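Home Tickets Knowledge Base Open Day Sign in

Last updated: Sep 12, 2019

Ticket 224 -- Kitchen demo stalls after reset on visitor station 2

Status: open, workaround in place
Reported by: Azlan Liem
Affects: Jugah simulator, kitchen task set, wrist camera view
Does not affect: station 1, recorded playback

Summary
The open day demo runs the simulated kitchen on station 2, with the wrist view on the large display and the Fekard controller driving the arm. After a visitor presses Reset, the arm is supposed to return to its start pose and the next task should load. On station 2 the task loads but the controller stays in WAIT. The operator then has to restart the session by hand, with visitors standing there.

Steps to reproduce
Start the session with the open day profile. Run any faucet or cabinet task to the end. Press Reset before the score panel closes. The controller log shows "pose request dropped" and nothing further.
If the score panel is allowed to close first, the fault does not occur.

Log

Entry 1. Reproduced on station 2 with the open day profile. Could not reproduce with the lab profile. Same build, same scene files. Diff of the two profiles gives three changes: score panel enabled, idle timeout 60 seconds, wrist view set as the main view.

Entry 2. Disabled the score panel. Fault gone in 36 resets. Enabled it again and the fault came back on the first early reset. The panel holds the input lock while it is open, and the pose request is discarded instead of queued.

Entry 3. Asked Guletti whether the input lock can be released earlier. Their answer: the lock is by design in this release and a queue is planned for January. Not useful for the open day.

Entry 4. Side issue raised at rehearsal. Two people from Wikilon watched the wrist view and asked whether the kitchen had been loaded crooked. It had not. The camera is fixed to the hand, so the room tilts when the wrist rolls, and the gripper body stays level across the bottom. Checked the scene transform anyway -- all zeros. No change made. Presenters should say this before the first run and switch to the room view if asked.

Entry 5. Tried a longer idle timeout in case it was related. No effect on the fault. Timeout put back to the profile value.

Entry 6. Added a delay to the Reset button in the open day profile. It stays gray until the score panel has closed. Ran the full visitor sequence twice with Azlan pressing the button as fast as possible. No dropped requests. The delay is noticeable but acceptable.

Workaround
Use the open day profile with the delayed Reset button. Do not copy the lab profile over it; the lab profile has no visitor limits on arm speed. If the controller still shows WAIT, close the session from the operator menu and start it again. Do not pull the network cable. This was done at rehearsal and it left a stale session that blocked the next login.

Remaining work
Apply the same button change to station 1 so both behave alike. Remove the delay when the Guletti queue is released and tested. Add the wrist view explanation to the presenter card, kitchen section.

Ticket stays open until station 1 is done. Wrist view from station 2 attached.
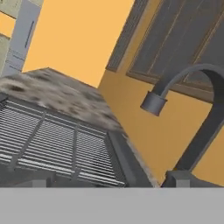

Station 1 is booked for rehearsal until the evening, so the profile change goes in after that. Azlan has the operator login and will repeat the early reset test there before the doors open. Results go in as Entry 7.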